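Tilix workshop gallery: teaching two arms by hand

Clothes and soft toys, June

Gallery pages: Kitchen things | Boxes and lids | Clothes and soft toys | Cables

Introduction

Tilix is a small project at the Hidero workshop. We teach pairs of robot arms to do household jobs by doing the jobs ourselves, through the arms, many times over. One person sits at the controls and moves two hand-held arms. The two working arms in the cell copy those movements, and the positions of all the joints are saved along with the camera pictures. One complete go at a job is called a demonstration. When there are enough of them, a program is trained on the lot and the arms are left to try by themselves.

The page for clothes and soft toys took the longest to put together. Cloth is slow work. A block or a cup stays the shape it was when you let go of it, and a jumper does not. We planned 600 demonstrations for clothing and ended with 1660, counting the ones we later threw out.

The notes are the ones we keep beside the controls, tidied up a little. They are written for people who have driven the arms once or twice and want to know how we do it at Hidero.

The controls

The hand-held arms came from Visser. They are lighter than the working arms and have a trigger for each gripper. Squeezing the trigger closes the fingers and letting it go opens them. There is no feeling in the trigger, so you learn to judge the grip by eye, from how the cloth bunches between the fingers.

Gandeck is the recording software. It has a foot pedal: one press to start, one press to stop and keep, a long press to stop and throw away. New people forget the long press and end up keeping everything. We go through the day's recordings at four in the afternoon and delete the bad ones then.

The delay between hand and arm is 70 milliseconds on our set-up. You stop noticing it after a morning. It does show if you try to flick the cloth, so we don't flick.

Before a session

Wake the working arms with the hand-held arms resting in their cradles. If the two pairs are not in the same position at the start, the working arms will move to catch up, and they do it faster than you would like.

Check both gripper cameras in the preview window. A camera that has turned a few degrees on its mount will ruin a whole batch, and it is hard to spot afterwards.

Put out the objects for the batch. The task sheet says which garment is to be used and which other things may be lying in the cell. It does not say where they go. Drop them in, move a couple of them, and leave it at that. People who arrange things neatly make neat recordings, and the trained arms then only cope with neat floors.

Empty your own pockets and take off anything that dangles. The hand-held arms catch on lanyards.

Picking up cloth

Go in low and slow, with the fingers open wider than you think you need. Pinch an edge or a fold. Pressing straight down on the middle of a flat piece of cloth hardly ever works, and it pushes the gripper against the floor.

Use one arm to pin and the other to pinch when the cloth is flat and slippery. Once you have one corner up, the second is much easier, as the edge hangs free and you can slide along it.

Let both arms hold before you lift. A garment lifted by one arm twists, and you spend the rest of the demonstration untwisting it. That is still worth recording now and then. We ask for a twist and recovery in every batch, marked in Gandeck with the tag "recover".

Knitted things stretch. T-shirts stretch too, but they come back. Pull until the cloth is straight between the grippers and no further. If the joint load warning comes up, open one gripper and start again.

Working with both hands

Most people have a leading hand and let the other one follow. It is visible in the recordings: the left arm waits, the right arm does all the deciding, and the trained program picks up the same habit. We swap the leading side halfway through each batch. It feels clumsy at first.

Keep the elbows apart. The working arms have no idea that they might bump into each other, and the grippers come very close when both are on the same garment. If they touch, stop, open both, back away and throw the recording out.

Look at the working arms, and keep off the screen. The preview is there for checking, and driving from it makes everybody hesitate.

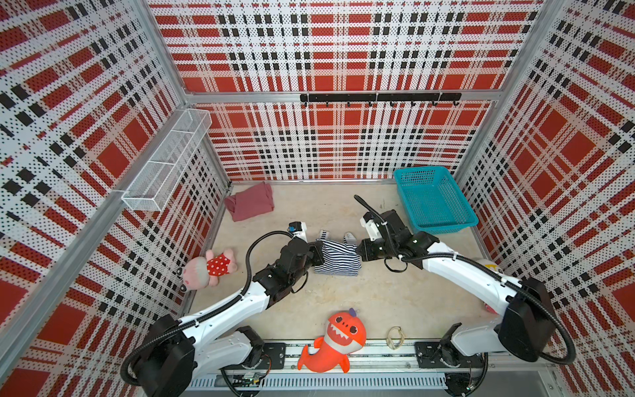 Pauses matter more than speed. A pause of a second or so before a grip is fine and looks natural in the data. A pause of ten seconds while you think teaches the arms to stand still. If you need to think, do it before the first pedal press.

The wording of the task goes in at the start of the batch and must match what you do. "Hold the garment by two edges" and "put the garment in the basket" are separate tasks, even though the second one usually begins with the first. We mixed them up in the early batches and had to relabel by hand.

Soft toys

Soft toys are kinder than clothes. They can be picked up from nearly any side and they land without rolling far. We use them to train new drivers before letting them near anything knitted.

Grip the body. Fins, ears, tails and skirts will hold the weight for a while and then slip out, often over the edge of the basket. A thick round toy may be wider than the fingers can open, in which case tip it over first and take it across a narrower part.

Toys are also put in as clutter for the clothes tasks. The driver should work past them and leave them alone. If the cloth drags a toy along, carry on and keep the recording.

Ending a demonstration

Open the grippers, lift clear, and bring both arms back to the rest position before pressing the pedal. A recording that stops with the fingers still closed is marked as unfinished by Gandeck and will not go into training unless somebody changes it.

Change the layout between demonstrations, even if the last one was bad. The only exception is a batch tagged "repeat", where the same start is wanted each time.

Drivers change over after 2 hours. Shoulders get tired before hands do, and tired driving shows up as a drop in height: the grippers start to skim the floor on the way across.

What we are still working on

Inside-out sleeves. Doing one through the grippers takes several minutes, and the results so far are poor.

Socks in pairs. The picking is good, the matching is not.

Dark clothes on dark clothes. The drivers can tell them apart, but the gripper cameras struggle.

Thin items lying flat on the floor. The fingers are too thick for some of them, and we are waiting for a narrower set from Visser.

Pages in this gallery are updated when a set of batches is finished. The next one to be added is Cables.

Back to Tilix galleries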